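Ticket: Right arm lags behind the leader during battery swap demos
Opened by: Kobe Dewulf
Project: Jalis, two-arm teleop cell
Status: open, waiting on Drergate support

Hi all, me again! Putting everything in one place because the chat thread got messy and I keep answering the same questions twice.

What we're doing: recording remote-controlled demos of the battery job on a TV-style remote. Cover off, one arm holds the remote, the other handles the batteries. I drive both arms with the leader handles and the recorder saves joint positions plus the camera streams.

What goes wrong: after a while the right arm starts following late. The left one is fine the whole time. It's not much, but when you're trying to line up a battery with those little springs you really feel it - I close my hand, wait, and then the finger closes after I've already started correcting. So the demo ends up full of wobbles, and the policy learned my wobbles beautifully last time. I don't want to feed it more of those.

Tried so far:

Restarted the Gelon control software. Fixed it for 4 demos, then the lag came back.

Swapped the USB cables between the two leader handles. The lag stayed on the right, so I'm ruling out the cables on that side of things.

Turned off the preview windows. No change (and driving without them is miserable, so they're back on).

Re-zeroed both grippers. The right one had drifted a little and it closes more evenly now, but same delay.

Tuesday update: went through the logs. Out of 72 demos in the batch, 11 have the delay badly enough that I'd throw them out. All of them come late in a session, never in the first few. Smells like heat or a buffer filling up to me, but I'm guessing. Villalobos had something similar on their cell and it was the servo bus dropping packets, so I've turned on bus logging for the next run.

Questions for Drergate: is there a way to read motor temperature while teleop is running? And is the command queue on the follower side capped, or does it just keep growing? I couldn't find either in the manual.

In the meantime I'm keeping sessions short and restarting between them. Please don't delete the bad demos yet, I want to compare timestamps once the bus logs are in.
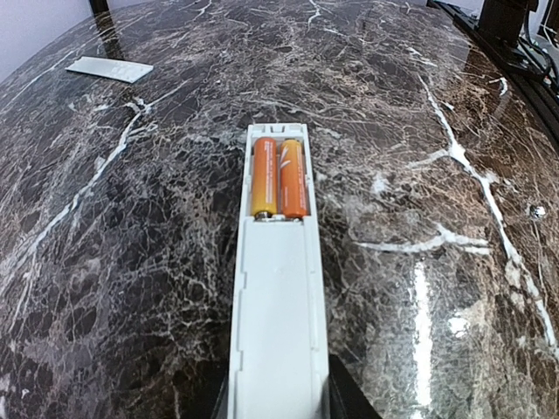
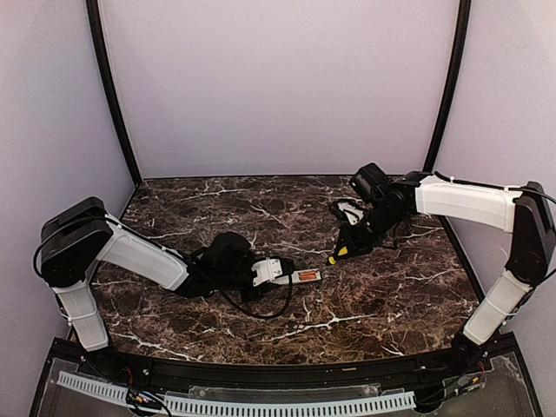 Attached: battery swap task, wrist camera first, then the view of both arms.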